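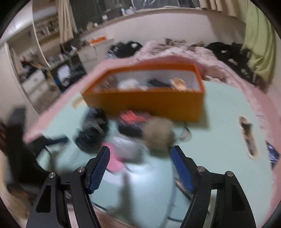
*An open orange box on a green tabletop.*

**Old clothes scheme to go town-wide, but where do they go?**

Oltircombe households will be asked to sort their worn-out clothes from March, when the borough's textile trial becomes a full service. The council says the trial has been a success. It has yet to say what it means by that.

The trial covered 986 homes on the east side of town. Residents were asked to leave unwanted clothing, bedding and curtains in a box by the front door, to be picked up every second week by Plarkholm, the Seo-based firm that already runs the glass round. A short report put out on 9th December says 77 per cent of those homes "took part at least once". By that measure, a household that gave up one odd sock and then forgot all about it counts the same as one that put a box out every fortnight.

The report runs to seven pages, two of which are the cover and a blank sheet at the back. It gives no total weight. Nor does it say how much of what was collected was worn again, how much was shredded for rags or filling, and how much was burnt. Those are the only figures that would show whether the service does any good, and Plarkholm says they are "commercially sensitive".

Hinata Takagi, speaking for the firm, said everything fit to wear was "kept in use for as long as possible". Asked where, she said it was sold on to "trusted buyers". Asked who they were, she said she would find out. We had heard nothing more when this went to press. 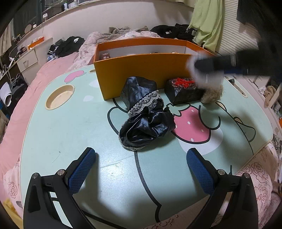
Issue 77

Shiny dress fabrics are likely to be the hard part. Cotton can be pulled apart and spun again, at a price. Satin-look cloth is very often polyester, or polyester with a little of something else, and there is not much of a market for it once it is past wearing. Kyung-hwa Choo has mended and altered clothes on Wurkirar Street for years and would like to know what the firm plans to do with party dresses.

"People bring me linings and evening things, and half the time I can't save them," she said. "The seams go and the cloth just frays. If I can't sell it and the charity shop doesn't want it, I don't see who these trusted buyers are."

The charity shops have their own worry. Chae-won Ki, manager of the hospice shop, said good-quality donations had dropped during the trial — she couldn't prove the two were linked, and said so — while bags of stained and torn stuff kept coming as before. The report does not mention the shops at all.

The council's answer is that residents asked for the service. A survey did find most people in favour of "making it easier to recycle clothes", though it is hard to picture anyone ticking the box against. It did not ask whether they would pay. The cost will come out of the general waste budget, and we were told a figure would be published "in due course".

Letters with the start date are due to go out in the new year. Clothes should be clean, dry and put in pairs where they come in pairs. Duvets and pillows will not be taken.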